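Planning and budgeting for hand-held grippers

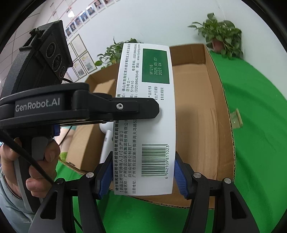

Hukunham, July

Planning for hand-held grippers is the business of working out what a workplace will need, and what it can afford, before it takes on gripping tools that a person holds and steers by a handle. The jaws may be asked to take hold of quite ordinary goods, such as a medicine carton gripped by its long edges between blue ribbed pads, and a good buyer begins with those goods and leaves the catalogue for later.

At Stomedholm, where the Grenia packing project drew up its first budget, the list of goods ran to 142 items, of which 102 were cartons of one sort or another (a great help, as it happened, when it came to choosing pads!). The plan allowed for 4 tools, with spare pads, cables and screws set down on a line of their own.

Suppliers such as Ertürk will usually quote for the tool and its upkeep separately, and it is well worth asking for both figures together, along with the price of training and the wait for parts. Bench space, storage and staff hours are commonly entered under running costs.

See also: Spare parts; Hire and lease; Packing benches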